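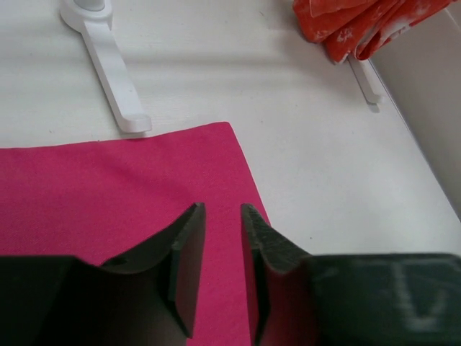 Cloth napkins and table linens: common questions

What size are the napkins?
Dosstead sells one cloth, the Clotano, in dinner and cocktail sizes. Both are sold in packs of 2. Measurements are on the product page and are taken before the first wash.

Will the pink run?
It can on the first two washes. Wash pink and other strong colors separately in cold water until the rinse water is clear. Don't leave a damp pink napkin sitting on a white tablecloth or a painted table.

How do I fold them so the edges line up?
Lay the cloth flat on a clean table and smooth it from the middle out. Bring one edge over to meet the opposite edge, press the crease with your hand, then turn it and fold again. Woven cloth pulls a little out of square in the wash – tug the corners gently while it is still damp.

Do they need ironing?
No, but they look better for it. Iron on medium while slightly damp. For storage, iron them flat and fold by hand, as creases ironed in are hard to get out later.

Can I rent them for an event?
Yes. Our Amissah warehouse rents up to 200 napkins per order. Pink is limited to 112. Pickup is from Amissah or the Ponberg store.

Do I have to wash rentals before I return them?
No. Shake out the crumbs and return them dry and unfolded. Damp cloth left in a bag will mildew, and we charge for those.

Can I return a pack I've opened?
Yes, if the napkins haven't been washed or used. Bring them to Ponberg with your receipt. The store is closed on Tuesday.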